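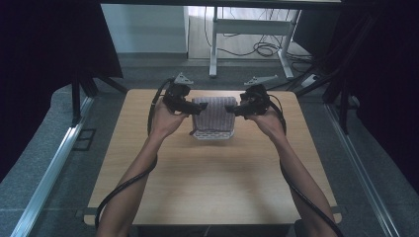 Photo: Kenna MacRitchie

Peixoto to Drurnura - does the deal work under the squad rules?
Transfers and Contracts > Window talk

touchline_hml
Terms are agreed between the clubs for Peixoto, according to the local paper this morning. Loan until June with an obligation to buy if Drurnura stay up. Medical is still to come. My question is about registration. Drurnura already have a full senior list, so somebody has to come off it before he can play. Does the obligation change how he is counted this season?

Nekell_Northbank
No. He counts as a loan until the trigger is met. The league looks at the registration type on the day it is filed. Nekell did the same with our left back and he took up a loan slot until the summer.

cthiele
Agree on the slot, disagree on the accounting. If the condition is considered virtually certain, the auditors can treat it as a purchase from day one. Drurnura are nine points clear of the drop. I would expect the fee to land in this year's books.

Nekell_Northbank
Nine points with a third of the season left is not virtually certain. We were eleven clear and went down.

cthiele
That is a fair point about Nekell. It is not an accounting test. They will look at form, fixtures and the wording of the clause. Some of these clauses trigger on the first point earned after a given date, which makes the obligation a formality. Has anyone seen the wording?

touchline_hml
Only what was in the paper. "Mandatory purchase subject to league status." Nothing about points or appearances.

K_MacRitchie
Moving back to the football. He has played 390 minutes this season, nearly all of it as a wide forward on the right. Drurnura play a narrow front two with the width coming from the full backs. Either the shape changes or he plays inside, where he has never looked comfortable with his back to goal.

deepblock
He played inside for two months under the previous coach and was fine. Check the spring games. He received between the lines, turned, and released early. The numbers dropped when he was moved back out to the touchline.

K_MacRitchie
Two months against mid-table sides who sat off him. Teams press Drurnura's front players from behind. It is a different job. I also don't see who makes the run beyond him if Jova is the one dropped.

deepblock
Jova won't be dropped. He is the one forward they have who stretches a back line. The player at risk is the second striker, who is out of contract in June anyway and would free up the senior place touchline_hml is asking about.

touchline_hml
That would fit. Can they deregister him without terminating the contract?

cthiele
Yes. He stays on wages and trains but is not eligible for league matches until the next list opens. He would have to agree to nothing. If they want him off the wage bill as well, that is a negotiated termination and usually costs them part of the balance.

Nekell_Northbank
Slight correction - in this division a deregistered player can be put back if a senior goalkeeper or an outfield player is out long term. The club needs a medical certificate from the league's doctor. So he isn't gone for good.

cthiele
Correct, I had left that out. It is one reinstatement per half season.

C_Seneviratne
On timing: the paperwork has to be in 48 hours before kickoff for him to be eligible. If the medical slips to the afternoon they will miss the cutoff for the away game. I would not expect to see him before the home fixture after that.

deepblock
He has not started since the cup tie, so I wouldn't want him starting away in any case. Bench at home, 20 minutes, then reassess.

K_MacRitchie
On that we agree. Still think it's the wrong profile for the money.

touchline_hml
Thanks all. I'll edit the first post if the clause wording gets published.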